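Bonell Table Oil — 63 ml tin and 250 ml bottle

I started making this because I couldn't get on with anything in the shops. It was either thick as treacle and sticky for days, or so thin that the tabletop drank it and looked thirsty again by the weekend. Bonell is my own mix of linseed and a bit of beeswax, and I make it in small batches in the unit at Cudgate.

It gives you a matt finish. If you're after a shine you can see your face in, this isn't the oil for you (try the Mondberg hard wax, which I also stock and like a lot). Mine sinks in, warms the colour up a touch and leaves the wood feeling like wood. Reddish timbers go a bit deeper, and pale ones turn slightly honey.

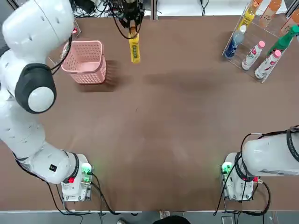
Putting it on is easy enough. Wipe the top down, let it dry properly, then rub in a thin coat with a lint-free cloth, going with the grain. Leave it 20 minutes and buff off whatever is still sitting on the surface — all of it, or you'll get tacky patches. Do the same again after 6 hours. Old, dry tables might want a third coat, and the end grain nearly always does!

Please lay used cloths out flat outdoors to dry before you bin them. Oily rags scrunched up in a heap can heat up and catch fire, and that goes for any linseed oil, mine included.

Chidubem Igwe asked whether it works on worktops. Yes, though I'd top it up more often near the sink. It's no good over varnish, so sand that back first.

The small tin is £6 and the bottle is £20. Batch 44 is on the shelf now, and the next one will be ready in July.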